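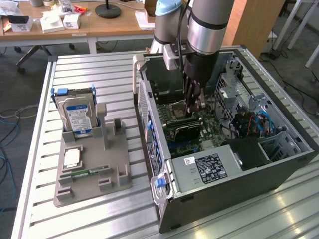 Home | Reviews | Opinion | Venues | Contact

August
By the Balcony Blogger

I went to the Jitaru on Friday, for the first time since Plurimex took it over, and I've been grumbling ever since. It's the old picture house on the square in Flilen, with the plaster shells over the stage and a ceiling painted like a stormy sea. You sit down and look up before you look at anything else!

Well, they want to split it. The plan is seven small screens, the biggest with 200 seats, and a false ceiling right across the stalls. The sea stays up there, they say, "protected". Protected from whom? From me, I suppose, and my sixpenny opinions.

I do get the sums. The Jitaru has 1627 seats and there were about 60 of us in on Friday, all huddled in the middle like sheep. Heating that place must cost a fortune. But they were showing a film that had already been round everywhere else, with one poster in the foyer and the balcony bar shut. I wouldn't have come either if I hadn't been passing.

Over in Dernano they kept the big room whole. They put on concerts, silent films with the organ, even a wrestling night (dreadful, I loved it), and the queue goes past the chemist's. Couldn't Plurimex try a year of that first? Walls can go up any time. Getting them down again is another matter, and I'd like to see that ceiling again from row F.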